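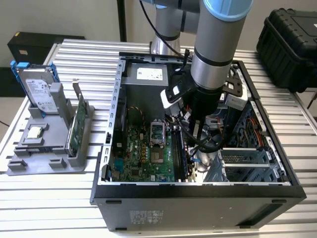 Fig. 2 - Case on its side, panel off, socket bracket open.

Taltmont Refurb Guide > Desktop Towers > Section 2: Opening the Case and Changing the Processor

I wrote this section for people who have never had the lid off a computer before, so if you've done a few of these you can skim down to step 6. The tower I use all the way through is an old black Dell I picked up in the January clear-out. Yours may be laid out differently inside, but the order of work stays the same.

Before you start

You'll want a Phillips screwdriver, a lint-free cloth, some isopropyl alcohol, a small tube of thermal paste (I use the Hondex gray stuff, any decent one will do) and a couple of little dishes for screws. I also keep a strip of masking tape and a pen handy for labeling plugs. Give yourself plenty of elbow room - I mean it, a tower lying flat takes up a lot more table than you expect!

CAUTION: Shut down, switch off at the back, and pull the power cord right out of the wall. Then hold the power button in for a few seconds. Do not open the power supply itself for any reason, even with the cord out.

Opening up

1. Unplug everything from the back of the case. If you won't remember what went where, take a phone picture first (I never remember, so I always do).

2. Lay the tower down with the removable side panel facing up. I like a firm, flat surface. Carpet is a bad idea because of static.

3. Take off the side panel. Some have thumbscrews, some have a latch, and some have both just to annoy you. Put the panel somewhere you won't step on it.

4. Touch a bare metal part of the case before you touch anything else, and do it again every time you come back from getting coffee. A wrist strap is better if you own one.

5. Have a good look around before you unplug a thing. On this one the power supply is the silver box with the white label, and the red and orange SATA cables run down along the wall of the case on the opposite side from the memory-free end of the board. Tape a label on any plug you're going to pull.

NOTE: If there's a lot of dust, blow it out now, preferably outdoors. Hold the fan blades still with a finger while you do it.

Taking the old processor out

6. Unplug the cooler's fan lead from the board. Pull on the plug, never on the wires.

7. Loosen the cooler screws a couple of turns each, going corner to corner, until they're all free. Wiggle the cooler gently side to side to break the seal of the old paste, then lift straight up. If it won't budge, stop and wiggle some more. Don't pry.

8. Press the little lever down and out, then let it come up. The metal retention bracket swings up after it, and it stays up while you work, as in Fig. 2.

9. Hold the processor by its edges and lift it straight out. Put it in a plastic clamshell or an anti-static bag.

CAUTION: Once the socket is empty, the contact area is wide open and it's the most delicate thing in the whole computer. No fingers, no cloth, no canned air up close. If you have to leave the job, put the socket cover on.

Putting the new one in

10. Check that your processor is on the supported list for your exact board. I skipped this once and ended up with a very nice Etstead-brand paperweight box and a 21 dollar return fee.

11. Match the notches or the corner triangle, then lower the processor straight down. It should drop in under its own weight. No pushing!

12. Close the bracket and bring the lever back down under its hook. The lever feels stiff, and that's normal.

13. Clean the old paste off the bottom of the cooler with the cloth and alcohol. Let it dry, then put a pea-sized dot of fresh paste in the middle of the processor.

14. Set the cooler down and tighten the screws corner to corner, a little at a time. Plug the fan lead back in.

15. While you're in there, press on the memory sticks (if yours are fitted) to make sure they're seated. Check the SATA plugs too.

16. Panel on, cables in, power up. The first start can take longer than usual, so give it a minute. If the fan doesn't spin, switch off and go back to step 14.

Next up is Section 3, drives and drive carriers.

Contact: Horgan Workshop Guides | Copyright 2022 | Back to top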